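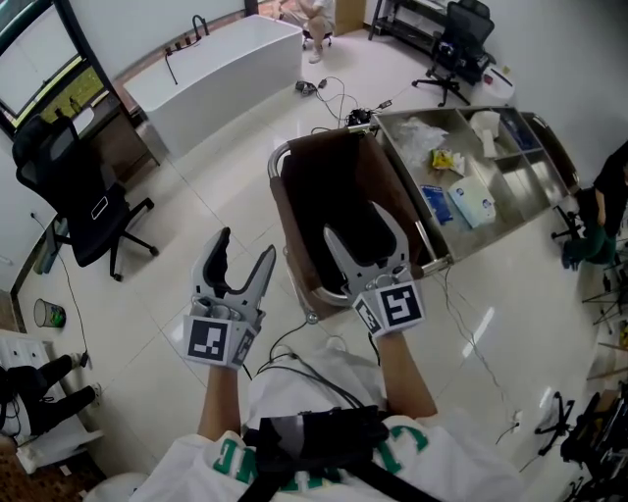 *Zwei Handgreifer im Einsatz am Servicewagen, der rechte greift in den braunen Stoffbehälter.*

# Wellard-Handgreifer: Testnotizen und Datenkarte

Moin! Ich hab das Wellard-Set jetzt eine Weile in der Mangel und schreib hier runter, was man vor dem Kauf (oder Mieten, geht über Lorkedberg) wissen sollte. Kein Werbetext, ich hab regulär bezahlt.

## Was im Set steckt

- 2 Handgreifer mit grauen, gebogenen Fingern
- Markerwürfel am Ansatz, schwarz-weiß bedruckt
- Brustgurt mit schwarzer Halterung vorne
- Kabel, die von den Greifern zur Brust laufen

Der Gurt sitzt erstaunlich gut, auch über einem normalen Shirt. Die Kabel nerven mich trotzdem — beim tiefen Reingreifen in Behälter zieht es irgendwann, und dann steht man da. Benedicta Ofori hat sie bei sich mit Klett gebündelt, das hab ich sofort geklaut.

## Die Aufnahmen

Im Ordner `odard/` liegen rund 305 Durchgänge, alle im August gemacht: Sachen aus dem Wagen nehmen, umsortieren, zurücklegen. Kleine Päckchen, Schachteln, zerknüllte Folie (die ist fies!). Geschnitten hab ich nichts, Fehlgriffe sind also drin und in der CSV mit `miss` markiert.

## Was mich stört

- Markerwürfel verschwinden schnell hinter Behälterrändern, dann springt die Pose
- Glänzende Fliesen und große Fenster: bitte vorher testen
- Nach drei Stunden merkt man die Unterarme

## Offen

Das Kalibrierskript von Tsang läuft bei mir nur mit der alten Firmware. Iman Benjelloun schaut gerade drüber, Rückmeldungen gern als Issue und bitte mit Log.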